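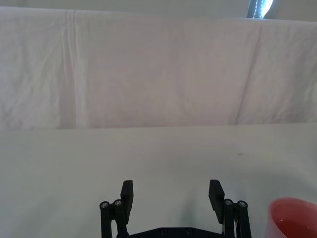 Brirholm Young Makers > Robots > When Things Go Wrong

The day our robot wouldn't let go

Hello! I'm Jeptoo, and I look after a robot arm called Stastik. Most of the time it's a lovely job. I ask Stastik to pick something up, it picks it up, and I get to feel very clever. But one Tuesday it squashed a cup flat and then wouldn't let go of it, and I want to tell you what had gone wrong.

First you need to know how a gripper works. It's a bit like your finger and thumb. Stastik has two flat black pads, and they come together to hold things. They're joined to bars with round pivots, which bend a bit like your knuckles do. When the pads are wide open there's a gap between them, and that's where the thing you want to pick up has to go.

Now try this. Shut your eyes and pick up a plastic cup. Easy, isn't it? Your skin tells you when you've touched it, so you stop squeezing. Stastik hasn't got skin! What it does is check how hard its motor is pushing. If the motor has to work harder, the robot thinks "aha, I've got something" and stops.

On that Tuesday it never got to "aha". The pads closed on the cup, the sides caved in with a horrible crunch, and they kept on closing. I shouted "Stop!" (robots don't listen to shouting, but I always try) and then I hit the big stop button.

My friend Wafula and I read through the robot's diary, a long list of everything it does. It had 1,277 lines. On line 162 we found the trouble. I had changed the squeeze limit that morning and typed 16 when I meant 2. So Stastik was waiting to feel a push eight times bigger than it should have done. It did exactly what I'd told it, which was very annoying.

We switched the power off before we touched anything, then eased the pads apart and took the cup out. Please remember that bit. A robot that has stopped might only be waiting, and it can start again while your fingers are in the gap.

Nowadays Wafula reads my numbers out loud before I press go. I read his too, and last week I caught one!

Comments

Hamisi Mohamedi: My daughter did the eyes shut thing with a full cup. Maybe say empty!

Musyoka, Year 5: can it pick up an egg

Jeptoo: Not yet Musyoka, I'm too scared to try. And sorry about the puddle, Hamisi!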